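1/ So Gondal wants every adult who changes their name or gender marker to re-file for a city ID card, in person, with a "verification interview." The ordinance passed first reading in August. I've read all 44 pages so you don't have to, and I have doubts about nearly every one of them.

2/ The stated reason is fraud. Fine. Fraud is real, and I'm not against checking documents. So I went looking for the fraud. The staff report has a section called "Background," and it says misuse of the city card is "a growing concern." No cases. No complaints. No dollar figure. Just the word growing.

3/ I wrote to the clerk's office and asked how many cards had been pulled for false information. The answer was 2. Both were typed wrong at the counter and reissued the same afternoon.

4/ For scale, the city has issued 2293 of these cards since the program opened. People use them for the library, the pool, the bus discount and picking up a package. You can't vote with one. You can't board a plane with one.

5/ The sponsor says the interview is "a brief conversation." The text says an applicant "shall answer such questions as the examining officer considers relevant." Those are different things. I'd like to know which one the officer gets trained on, if there's training. Section 6 doesn't mention any. 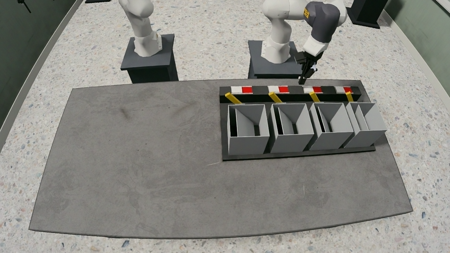

6/ Also in section 6: the officer may ask for "supporting records, including medical records where appropriate." Appropriate to whom? To the officer, as far as I can tell. There's no standard and no list. A person who got married and took a new last name is covered by the same paragraph on paper. Does anyone believe she'll be asked for her medical file?

7/ Someone replied to my last thread that I'm assuming bad faith. Maybe. I'm mostly assuming that if you hand a tired employee a rule with no edges, people get treated differently depending on who's at the window. You don't need a villain for that.

8/ About the records themselves. They'd be kept for 20 years by an outside contractor, Plaltport. Not by the city. The contract summary says the data will be "held securely in line with industry practice." Which industry? What practice? I asked. I was sent the same summary again as a PDF.

9/ The scheduling goes through a separate system called Umo, and the two systems share a case number. So a list of who booked a gender marker interview exists in one place and their documents exist in another, and anyone with access to both can match them up. Maybe that's locked down. Show me where it says so.

10/ Supporters keep bringing up Rakgate. "Rakgate did this and nothing bad happened." I looked that up too. Rakgate adopted a rule with the same title, then took out the interview before it went into effect, after its own lawyer told the council it was asking for a lawsuit. What they have now is a one-page form. So Rakgate did not do this.

11/ I'm not letting the other side off either. The flyer going around says the ordinance "bans trans people from city services." It doesn't. It makes getting one card slower, more invasive and easier to refuse. That's bad enough as written, and stretching it gives the council an easy way to wave everybody off as hysterical. Please stop sharing the flyer.

12/ There's an appeal process, technically. You write to the department that turned you down, and it has "a reasonable period" to respond. I searched the whole document for a deadline and there isn't one. Meanwhile your old card is void from the day you apply. I had to read that part twice.

13/ A council member told the local paper this could all be "cleaned up in the regulations." I've heard that before. The regulations are written by the same department, with no public vote and no hearing. If the council means no medical records, the council can type the words "no medical records."

14/ Second reading is at 7 p.m. in the main chamber. Comment cards have to be in before the meeting opens, and they were strict about it last time. If you only ask one thing, ask what happened in those two cases. I want to hear somebody say "typo" into a microphone.

15/ Adding this because people asked: yes, you can submit in writing, and yes, your name goes in the public packet along with it. If that's a risk for you, the clerk does accept letters sent through an organization. I checked by phone this morning. I've asked for it in email too and will post the reply under this one when I get it.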